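Ticket 1078: shop label printer skips every other label after driver update
Opened by: Shirley Mottram, Skelunstead Pottery Supplies
Picked up by: Siyabonga Xaba
Status: resolved, leaving open until Shirley has done a full Friday's orders

---

**10th December, 9:15, Shirley**

Hi! Our label printer (the Golach desktop one, the gray box by the packing bench) has started feeding out a blank after every printed label. So I print five and get ten, with every second one empty. It did this all yesterday afternoon and I've gone through most of a roll. The only thing that changed is that the computer asked to update the Plindent print software on Tuesday and I said yes, as you do.

I've tried:

- turning the printer off and on
- turning the computer off and on
- a new roll from the same box
- opening the lid, looking at it hopefully, and closing it again

The text on the labels that do print is lovely and sharp. It's just greedy.

**9:40, Siyabonga**

Morning Shirley, great write-up, thank you! You've saved me four questions already. A blank after every good label is one of my favorite faults because there are only a few things it can be. Usually one of these:

1. The software thinks the label is longer than it is, so it feeds past the gap and has to go looking for the next one.
2. The gap sensor can't see the gap.
3. There's an extra blank page hiding in the label template itself.

Could you hold the feed button down until the light blinks twice, then let go? That makes the printer measure the roll for itself. It should push out a few blanks and stop with the gap right at the tear bar. Tell me where it stops.

**10:05, Shirley**

Done! Three blanks, and it stopped exactly at the tear bar. Then I pressed feed once on its own and got exactly one label. Pressed it again, one label. So the printer can count when it wants to.

**10:12, Siyabonga**

Oh, that's really useful. It means the sensor is fine and the roll is fine, and I'm now looking hard at the computer. Please don't buy a new sensor, whatever the forums tell you!

Next, can you print the built-in test page? Printer off, hold feed, turn it on, keep holding until you hear it start. And tell me which product line you're printing, so I can match the template to the right stock size.

**10:50, Shirley**

Test page came out on two labels with no blank between them. Product is the Rampersad glaze sample range, which goes on the small rectangular labels.
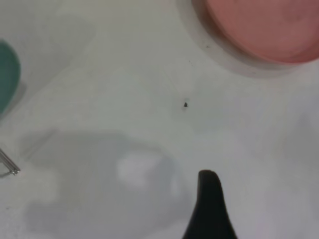
*Attachment 1: round pink object, upper right*

The size printed on the side of the label box is 30 mm by 30 mm, although they look a bit wider than they are tall to me, so when I said rectangular I was going by eye. Let me know if you want me to get the ruler out.

**11:02, Siyabonga**

Yes please to the ruler! Measure one label, just the sticky part, and then measure from the top of one label to the top of the next. The second number matters more.

While you do that, here's how to find the setting I'm curious about:

- Open the Plindent print software
- Click the name of your printer, then Preferences
- Go to the Stock tab
- Write down Width, Height and Gap before changing anything

The update notes say stock sizes get carried over. I have some doubts about that, so I'd love to know what yours says.

**11:30, Shirley**

Ruler says the labels are 38 mm wide and 30 mm tall. Turns out I'd been reading the side of the box wrong and the first number is hidden under the supplier's sticker. From the top of one to the top of the next is 33 mm.

Stock tab says:

| Setting | Value |
|---|---|
| Width | 38 |
| Height | 30 |
| Gap | 8 |

Is 8 a lot?

**11:34, Siyabonga**

8 is a LOT. Your real gap is 33 minus 30, so 3 mm. The software is telling the printer to expect a gap more than twice as long as the real one, and the poor thing runs past the next label start, decides it has missed it, and winds on to the one after.

I love it when the numbers just sit there and tell you the answer. Please:

1. Change Gap to 3
2. Click Apply, and then OK (Apply on its own doesn't always stick in this version)
3. Close the print software completely, including the little icon near the clock
4. Open it again and check that it still says 3
5. Print two labels, no more

**11:52, Shirley**

Two labels! No blanks! I did a small cheer and frightened the delivery driver.

Then I printed from the order screen and the blanks came back. So it's half fixed?

**12:01, Siyabonga**

Half fixed is good, it means we've got the right fault. The order screen keeps its own copy of the stock settings, and I should have thought of that. In the order screen go to Setup, Labels, and look for a box marked "Use printer's stock settings". I'm betting the update unticked it. Tick it, save, and log out and back in.
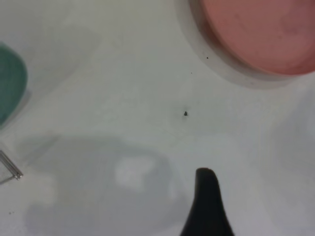

Does the gap setting need changing again when a new roll goes in?

The setting stays the same as long as the new roll is the same size of label with the same spacing. You only need to measure again if you switch to a different label or a different supplier.

**12:20, Shirley**

It was unticked! Ticked now. Printed six from the order screen and got six. Then I got carried away and ran the whole morning's batch, and every single one came out right.

Can I reuse the blanks? I have a long ribbon of them.

**12:26, Siyabonga**

Brilliant work! Please don't feed the blanks back through. The loose ends catch on the roller and the glue gets on the print head, and that's a much less fun ticket. They're fine for handwriting on, though, so shelf labels or jar dates.

Notes for whoever gets this next:

- Blank after each label following the Plindent update: check Gap on the Stock tab first
- If the hardware feed gives one label per press, leave the sensor alone
- Order screen has a separate tick box and it can lose its setting in the update
- We had a similar one in August on the wide labels, same cause, fixed the same way

Shirley, I'll check in after your Friday orders go out. If it slips even once, reply on this ticket and tell me which screen you printed from.

**12:31, Shirley**

Will do. Gap of 3 is now written on a blank label and stuck to the lid.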